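4. Anonymous Exes and the Guessing Audience

4.1 What the reader is asked to do

A familiar kind of celebrity story leaves out the one fact it is built around. A singer or actor tells a podcast that a former partner treated them badly, gives no name, and the write-up supplies a short list of people they have dated. Earlier work has tended to call this a game that readers enjoy and see through. We have doubts about both halves of that claim. Enjoyment is usually inferred from clicks, and a click tells us very little about what a person believed once the page had loaded.

Our sample holds 1,367 reader comments posted under 271 stories of this type. Psarras, who coded the first pass, marked a comment as a guess only when it put forward a name or an unmistakable nickname. Comments that complained about the story, the site or the state of the culture were set aside, although there were plenty of them and they were often the better written ones. 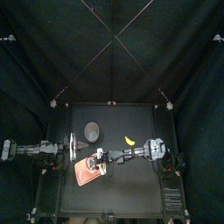 Figure 1. Tabletop workspace with black fabric walls and crossed cables.

The most common guess was whichever ex the article mentioned last. This held even when the quoted remark contained a detail that ruled that person out, such as a breakup in a city where the two had never lived. It is tempting to say that readers were fooled. A duller reading is that many of them had skimmed to the bottom and were typing the name nearest to hand. Our data cannot separate the two, and we are wary of papers that say theirs can.

4.2 The trouble with "fans think"

Gossip sites like to report guesses as a finding: fans think it was him, fans are convinced, the internet has decided. We traced these phrases back to their sources wherever a link was given. In one story on the breakup of the duo Omcombe, "fans" came down to five posts, two of them from the same account. The story was then cited by the next site as proof of wide belief. By the third retelling the posts had dropped out and only the belief was left.

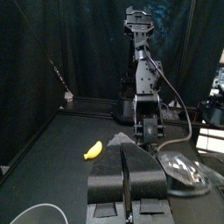
Figure 2. Toy banana beside the gripper's tip, wrist camera.

Defenders of this practice say that nobody takes it seriously. Perhaps so. But the same defenders point to the stories' reach when they talk to advertisers, and it is hard to see how a claim can be both harmless noise and a measure of public feeling. The fan forum Jarkix, with 3,000 registered members, is quoted often in our sample. Most of the threads we read there were about tour dates and ticket prices - the exes barely came up.

4.3 Does silence protect anyone?

Keeping the name back is generally praised as good manners. The interviewer praises it, the write-up praises it, and a fair share of commenters do too. We would ask who benefits. In the case of the actor known as Solís, three former partners were drawn into a story that could have concerned only one of them, and two felt obliged to post denials. Each denial became a fresh article. The speaker, meanwhile, was credited with tact in nearly all of them.

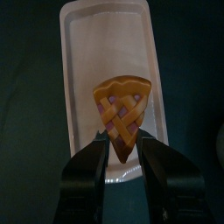
Figure 3. Toy slice of lattice pie held between the gripper's fingers.

None of this shows that the speaker planned it. People are allowed to talk about their own lives without handing over a name, and a host who has been promised a candid hour will push for one. What we question is the step from "she did not say" to "she protected him," which coverage of the Tusstead interview made in its opening line and never returned to. That interview aired in October. The denials were still being recycled when we stopped collecting on 21st January, by which point several sites had lost track of which remark was being denied.

A limit should be stated plainly. Deleted comments are missing from our count, and the deleted ones may well have been the boldest guesses.

Contact: Loukia Psarras | Copyright the authors | Back to top
Shares: 5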